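Umham Lectionary Reading Plan: Frequently Asked Questions

Last reviewed Oct 10, 2022. Maintained by Funmilayo Yusuf and Henrik Dreßler for the Umham parish network.

The answers on this page apply to the current edition of the plan. Readers using the older Vergara booklet should check the section on editions before comparing dates. 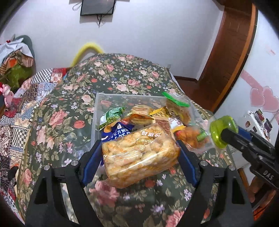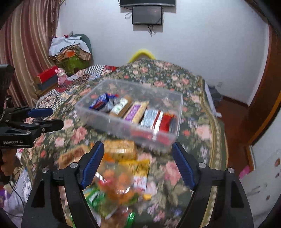
What is the Umham plan?

A daily scheme of Scripture readings for private use. Each day has one psalm, one Old Testament passage and one New Testament passage. The psalms repeat several times in the course of the plan. The other readings do not repeat, apart from a small number of festival passages listed in Appendix B.

How long does the plan take to complete?

Three years. The full cycle contains a little over 1,000 days of readings, and the remaining days are marked as open. Open days fall mostly at the end of each month and may be used for catching up or left blank.

How long is a day's reading?

The combined length is around 900 words in most translations. Days in Numbers and 1 Chronicles run longer, as the genealogies and census lists have been kept whole. Days in the wisdom books are shorter.

When should I begin?

Any date will do. The plan is numbered by day and is not tied to the calendar, with the exception of the festival passages. Parishes that read together usually start at Advent. The Govonholm group starts in April and moves its Easter readings to suit; its adjusted table is available from the parish office on request.

Which translation is assumed?

None. Verse divisions follow the numbering common to most English Bibles. Where Hebrew and English numbering differ, as in parts of Joel, Malachi and many of the psalms, the English number is given first and the Hebrew number follows in brackets.

Are the deuterocanonical books included?

They are supplied as a supplement of 11 weeks. The supplement can be read after the second year or omitted. Omitting it does not alter the day numbers in the main plan. Tobit, Sirach and the two books of Maccabees are read in full; the Greek additions to Esther and Daniel are placed beside the chapters to which they belong.

What is the difference between the Umham and Vergara editions?

The Vergara booklet was compiled by Baltasar Ibarra and orders the prophets as they appear in the printed Bible. The Umham edition, revised by Brenda Fuentealba, places most of the prophets alongside the reigns in which they spoke. Amos and Hosea are therefore read during 2 Kings, and Haggai and Zechariah during Ezra. Dating is disputed for Joel and Obadiah. Both have been left in their printed position.

The New Testament sequence is identical in the two editions except that Umham moves James ahead of Galatians.

I have missed several days. Should I go back?

The editors advise resuming at the current day if you read with a group and at the missed day if you read alone. Two days' readings should not normally be combined. A reader who is more than a month behind may skip to the start of the next book and mark the gap for an open day. No part of the plan carries an obligation, and a missed day is not to be treated as a fault requiring amendment.

Why are the imprecatory psalms included?

They are part of the Psalter, and omitting them would leave the reader with an incomplete text. Psalms 58, 83 and 109 are each paired with a New Testament passage on judgment or on the love of enemies. The pairing is offered as context. It is not intended to replace the plain reading of the psalm, and the notes make no attempt to soften the wording.

Is there a commentary?

Short notes by Leandro Bustos accompany the first two years. They cover place names, weights and measures, and points where a word has more than one likely sense. Notes on the third year are in preparation and will be posted book by book. Doctrinal questions fall outside their scope and should be taken to your own minister.

Can the plan be used with children?

The full plan is not recommended for readers under about secondary school age. A reduced table using the psalm and one Gospel passage per day was prepared at Hikivmont and follows the same day numbers, so that a household can read at two levels on the same evening. Judges 19 and Ezekiel 23 have no counterpart in the reduced table.

Should the readings be done in the morning or the evening?

Either is suitable. Where the readings are divided, the psalm is customarily taken in the morning and the two longer passages after supper. The printed order on the page reflects that custom.

May our parish copy the tables?

Copying for worship, study or household use is permitted without application. The title page and edition name must be kept with the tables. Changes to the order of readings should be marked as local changes, so that a reader moving between parishes can find their place.

How do I report an error?

Send the day number, the edition and the reference as printed to the Umham office. Corrections are checked against both editions and entered at the next review. Known errors in the present edition: day 3 should read Genesis 4, and the bracketed Hebrew number for Psalm 51:10 should be 12.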